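Open day at the Furgate lab

Posted 02/03/2026

I took the early train out to Furgate for the robotics open day. The ticket was free but you had to book, and when I checked in the woman at the desk told me 168 people had signed up. They took us around in groups of 12.

Most of the first hour was a talk on safety cages and motors, which I only half followed. The part I came for was upstairs, where the Lau group works on kitchen tasks. They do most of their testing in simulation before anything runs on a real arm. We sat on folding chairs facing a big screen and watched the simulated hand go after pots and lids.

The job that morning was a teal pot and its lid, with the lid lying on the table and the hand coming down over it from the left. A lid sounds easy. It is flat, though, and the knob is small, so the fingers have to end up in the right place before they close. We were given 30 minutes with the group and I would have stayed longer.

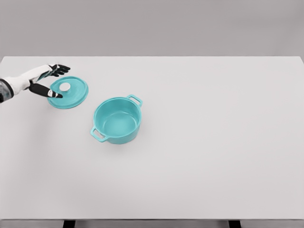 Stijn Jansen asked whether practice in a simulator counts for much, given that a real lid can be greasy or a bit bent. The answer was that they change the weight and the friction from one run to the next, and that it helps, but the real arm still has bad days.

I asked how long it takes to set up a new object. A simple one takes 2 days, mostly spent on getting the contact between the fingers and the surface to behave. Glass jars are next on their list.

Coffee was in the hallway afterward. I picked up a leaflet for the Plivarberg demonstration later in March and I'm thinking of going, if I can get the Friday off. Parking there is supposed to be bad, so it will probably be the train again.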